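Home > Guides > Floors and Corners > Seating

How to Set Up and Look After a Floor Seat in a Spare Corner

Filed under: Small Spaces, Soft Furnishings

A padded seat on the floor is one of the cheapest ways to get another place to sit. It needs no frame, it moves when you want the space back, and it will go into a corner where no chair fits. The trouble is that a corner with a pad in it soon collects boxes, bags, chargers and mail, and the pad goes flat and dusty under all of it. This guide covers clearing the corner, placing the pad, and keeping it in shape.

What you need

A quilted or cushioned seat pad
A vacuum with a brush head
A microfiber cloth and a bowl of warm water with a drop of dish soap
A dry towel
A piece of non-slip rug underlay, cut smaller than the pad
One tray or shallow box for small things

Allow an hour the first time. Later rounds take ten minutes.

Step 1. Measure the corner

Measure along both walls at floor level and write the numbers down before you shop. Baseboards and pipes take up more room than you expect. My own corner is 66 cm across at the narrow end, and the first pad I ordered, a Flarano, was too wide and curled up against the wall. It went back. Leave a finger's width on each side so you can lift the pad out without dragging it.

Step 2. Clear everything out

Take the small things first. Passports, bank books, notebooks and anything else with a hard cover should come off the floor before you move the pad, or they slide underneath and get bent. Put them on the tray and carry the tray to another room.

Next, clothes and bags. Check the pockets, then hang them up. Dark fabric sheds lint on a light or bright pad, and a bag left lying on the padding presses a dent into it.

Leave closed cartons for last. If a carton has been in the corner for more than a month, open it. Half of mine held things I had already replaced. Anything you keep should be marked on the side, in large letters, with what is in it and the month. I still have one that says only "October," and I have to open it every time. 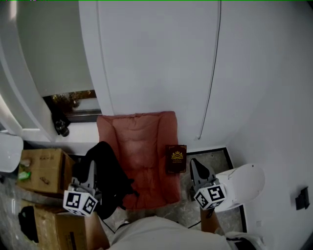 The pad pushed up to the wall, cartons still to be sorted on the left.

Step 3. Clean the floor and the wall base

Vacuum the corner with the brush head, working from the wall outward. Go along the joint between wall and floor twice. Wipe a tiled or stone-look floor with the damp cloth, wring the cloth out well, and dry with the towel. Do not put the pad back on a damp floor. Wait until the surface feels dry to the back of your hand, then wait another half hour.

If a cable runs down the wall, clip it flat and keep the pad clear of it. Small electronics belong on a ledge or shelf, away from where people put their feet.

Step 4. Clean the pad

Lift the pad outside or over a bathtub and beat both sides with your hand. Vacuum the seams, using the narrow nozzle if the brush doesn't reach. On a pad with a raised rim, most of the crumbs sit just inside the rim.

Check the care label before washing. Many pads can only be spot cleaned. Dab with the soapy cloth, dab again with plain water, and dry it standing on edge. Turn it after a few hours.

Step 5. Put it back

Lay the underlay first — it should not show. Set the far edge of the pad against the wall and lower the rest. Press down with both palms from the middle to the edges to even out the filling, and pull any folds toward you. Soft folds across the top are normal in a quilted pad and will settle with use.

A back cushion helps if you plan to sit for long. I use a Wistov bolster, 58 cm long, but a rolled blanket works nearly as well.

Step 6. Keep it that way

Once a week: lift the pad, vacuum under it, and turn it end to end.
Once a month: flip it if both sides are finished.
Twice a year: take everything out and repeat from Step 2.

Near a window, watch the color. Reds and pinks fade quickly in direct sun, and turning the pad spreads the fading out. If you keep plants close by, water them with the pad moved away — water marks on quilting are hard to get out.

Store cartons at least a hand's width from the pad. Cardboard holds damp and passes it on to fabric.

Last updated Sun 26 January

Related guides
Cutting rug underlay without fraying
How to label moving boxes
Cleaning window sills and ledges
Airing out winter bedding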